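Workshop tips: setting up for the folding arm

Our build at the shared shop in Brornstead is a small cloth-folding arm, and the bed is its work surface. Tips so far:

1. Write the width on the wall in red, with an arrow at each side. We use 1.23.
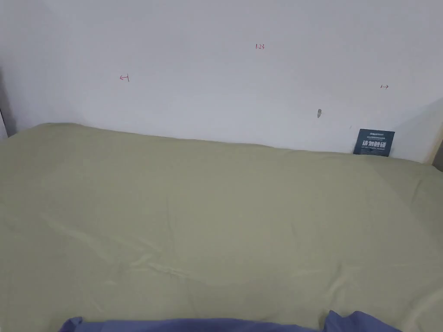
2. Pull the sheet snug. Small creases are fine - deep ones catch the fingers.

3. Start with one blue piece on the green sheet. The colours are easy to tell apart.

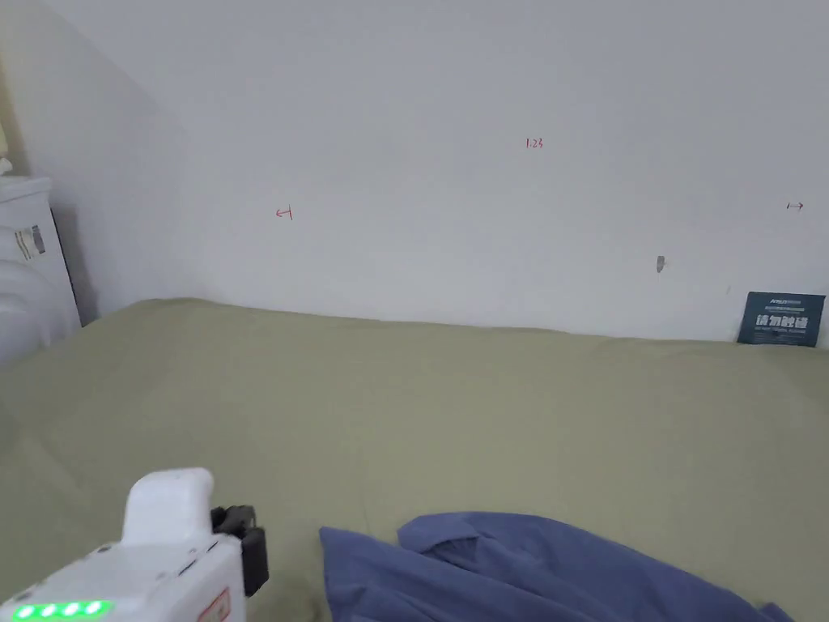
Nuala Dunne writes that she slowed her gripper down for fleece and it grabs one layer now, up to 8 tries in a row.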